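德拉代蒂(Dradetti)步行拱桥检测与加固项目中期进展报告
提交:伦德蒙(Lendedmont)桥梁遗产基金 编写:项目组 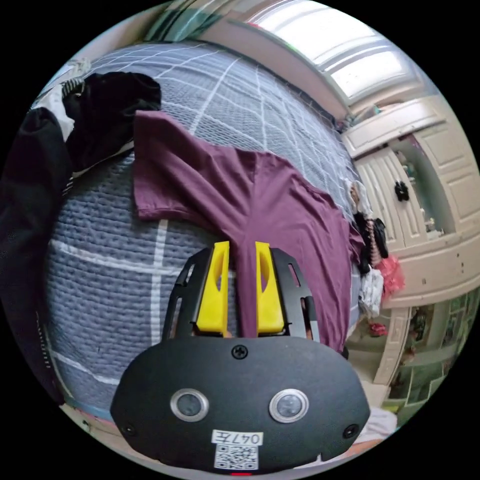 本期工作覆盖一月至四月,主要内容是外观普查、材料取样、静载试验的准备,以及拱脚加固方案的比选。普查在二月底结束,比计划晚了两周,原因是上游放水,西侧拱脚有九天无法靠近。普查同时完成了构件编号的统一。过去三次检测用了三套编号,上下游的叫法还互相颠倒,旧报告里的裂缝位置有一部分对不上号。现在的标签一律白底黑字,三位数字后面加一个“左”或“右”,和图中“047左”的写法相同,二维码贴在文字正下方。左右以面向东岸为准,所有图纸、照片目录和试验记录都已按此改过。旧编号保留在对照表里,列在附件二,查旧资料时可以反查。

一、项目概况

德拉代蒂步行桥跨越西蒙(Simon)河,上承式钢筋混凝土拱,主跨60米,拱肋两道,之间以横系梁联结,桥面由立柱支承。桥建成后只做过一次大修,更换了栏杆和桥面铺装,拱肋和立柱没有动过。两年前镇上封闭了桥面南侧,只留北侧通行,限制至今未解除。

基金批准的工作分三个阶段:第一阶段查清现状,第二阶段完成设计,第三阶段施工。目前处在第一阶段末尾,第二阶段的部分内容已提前开始。第三阶段的费用不在本次拨款之内,需另行申请。

项目负责人为莱因霍尔德·克特勒(Reinhold Kettler),结构计算由贡特尔·施米德尔(Gunther Schmieder)承担,材料试验委托祖米内(Zumine)试验室。

二、本期完成的工作

1. 外观普查

拱肋、立柱、横系梁和桥面板底面全部近距离检查过一遍。拱肋上部够得着的地方用桥面悬挂平台,下部用船,两种办法之间有一小段靠绳索作业补齐。全桥共登记病害92处,按严重程度分为三级。一级为需要在施工前采取临时措施的,都集中在西侧拱脚和与之相邻的两根立柱上。

最常见的病害是保护层剥落和钢筋外露,多数位于桥面排水口下方。原设计的排水口没有滴水构造,水沿板底流到立柱顶,再顺柱面往下走。立柱顶部的锈胀裂缝基本沿这条路径分布。东岸的情况比西岸轻,那一侧的排水口在大修时换过,换的时候加长了管子。

拱顶附近有一组横向细裂缝,上一次检测把它列为结构性裂缝,并由此提出了限载。这次在两侧都装了裂缝计,从二月起连续读数。到四月为止,裂缝宽度随气温变化,没有单向发展的趋势。观测时间还短,夏季的数据出来之前不改变原来的判断。

2. 材料取样与试验

共钻取芯样19个,分布在拱肋、立柱和拱座。取芯位置避开了主筋,事先用钢筋探测仪定位,有两处因为钢筋比图纸密而移位,移位情况已记在取样单上。芯样孔当天用无收缩砂浆填补。

祖米内试验室交回了抗压强度和碳化深度的结果,氯离子含量和岩相分析尚未完成。拱肋混凝土的强度比较均匀,高于原设计说明书中的要求。立柱混凝土离散较大,同一根柱子上下两个芯样差别明显,推测是分次浇筑造成的,施工缝的位置也和这个推测相符。碳化深度在立柱北面已超过主筋位置,在拱肋上则大多还没有到达。

钢筋样品取了四段,均来自已外露、且截面损失较大的部位。钢筋是光圆的,锚固依靠弯钩,这一点在计算中需要单独处理。

3. 几何测量

全桥做了三维扫描,并以全站仪控制点校正。与原设计拱轴线相比,实测拱轴线在西侧四分点处偏低,东侧基本吻合。档案中找到一份拆除拱架后的水准记录,当时西侧已经偏低,数值与现在接近。因此目前倾向于认为这是施工时拱架沉降留下的,后来的变化不大。水准记录用的基准点已经不存在,两次测量之间只能比较相对值。

4. 档案整理

在镇档案室和原承包商后人处共找到设计计算书一份、施工图两卷、往来信件若干。计算书缺最后一部分,正好是拱座的计算。施工图中有拱座的配筋,但没有地基资料,只有一处手写注记,说西岸挖到“坚实岩面”为止,没有给出标高。为此在西岸补充了两个钻孔,费用见第五节。

全部资料已扫描,原件归还。信件中有几封谈到立柱间距由设计者在开工前改过一次,解释了计算书与施工图不一致的地方,之前的检测单位曾为此多作了一轮核算。

三、结构计算

施米德尔完成了整桥模型,用实测几何和芯样强度输入。主要结论如下。

在现行人群荷载下,两道拱肋的承载力满足要求,四分点截面的余量最小。按西侧实测偏低的拱轴线计算,余量比按设计轴线小,但仍在允许范围内。立柱中有两根不满足要求,就是普查中列为一级的那两根,控制因素是钢筋截面损失。桥面板在铺装加厚之后恒载偏大,如果能把大修时加上的那一层铣掉,板和立柱都会有改善。

横系梁的作用在计算中比预期大。原计算书把两道拱肋当作各自独立的构件,横系梁只按构造配置。在偏载情况下,也就是行人集中在一侧时,横系梁要传递相当大的弯矩,其中靠近拱顶的一根接近极限。现在桥面只开放北侧,恰好形成长期偏载。建议镇上考虑把围挡移到两侧,留中间通行,总的通行宽度不变。这个建议已在四月的会上提出,镇上要求先看静载试验的结果。

四、加固方案比选

西侧拱脚目前比较了三个做法。

方案一,凿除松动混凝土,补配钢筋,以喷射混凝土恢复截面。工艺成熟,造价最低,外观上会看出新旧交接。

方案二,在拱脚外侧加钢筋混凝土套箍。承载力提高最多,但截面加大后拱脚的轮廓会改变。原设计在这里把拱肋收窄,是这座桥外形上比较有特点的地方,遗产主管部门在初次沟通中已表示不赞成。

方案三,凿除后用模板浇筑细石混凝土,保持原截面,表面按原木模板的纹路处理。造价高于方案一,工期长,需要在低水位时架设围堰。

项目组建议采用方案三,方案一作为备选。施工前需做一块试样,大小和位置已与主管部门商定,放在东岸拱座的背面,平时看不到。试样的重点是颜色和骨料,原混凝土用的是本地河砾石,采石点早已关闭,现在联系到下游一处砾石料场,颜色偏灰,还要再试。

两根不合格的立柱拟就地修复,不更换。临时支撑已经装好,用的是可调钢支柱,落在拱肋背上,下面垫硬木。每月检查一次,并拧紧一次。

五、经费

第一阶段支出总体在预算之内。超支的有两项:西岸补充钻孔,以及因水位推迟而延长的船只租用。节余主要来自测量,原计划分两次进行的扫描合并为一次。补充钻孔的费用由不可预见费支付,用后不可预见费余下900欧元,对第二阶段来说偏少。项目组请求把测量一项的节余转入不可预见费,拨款总额不变。转账申请表随本报告一并提交,请基金批复。

祖米内试验室的第二份账单尚未收到,金额以合同为准,已按应付款列入附件四。

六、问题和延误

静载试验原定三月进行,现推迟到五月。推迟的原因有两个:一是立柱临时支撑的审批时间比预期长,二是加载用的水袋在另一座桥上使用,归还晚了。推迟不影响设计开始的时间,但静载结果要进入最终计算,最终计算书相应顺延。

氯离子试验的延误由试验室方面造成,克特勒已去信催问,对方答复五月上旬交付。如果结果显示拱肋内氯离子含量高,方案比选中的耐久性部分需要重做,主要影响是否增加阴极保护。项目组目前没有把阴极保护列入造价。

另有一件小事需要说明。西岸施工便道经过一块私人果园,口头同意已经取得,书面协议还差签字。土地所有人要求协议里写明恢复草地的时间,措辞正在商量。没有协议就不能运入围堰用的板桩,所以这件事要在夏季之前办好。

七、下一期计划

五月:静载试验;收取其余材料试验结果;东岸试样浇筑。
六月:完成最终计算书;向主管部门提交拱脚和立柱修复的设计图。
七月:桥面铣刨的可行性检查,选一段试铣,查看下层防水是否完好。
八月:裂缝计夏季读数汇总,重新评定拱顶横向裂缝;起草第三阶段的费用申请。

下一份报告在九月提交。

附件
一、病害登记表及展开图
二、新旧构件编号对照表
三、取样位置图和已完成的试验报告
四、经费明细
五、静载试验方案(第二稿,加载位置待施米德尔核对后定稿)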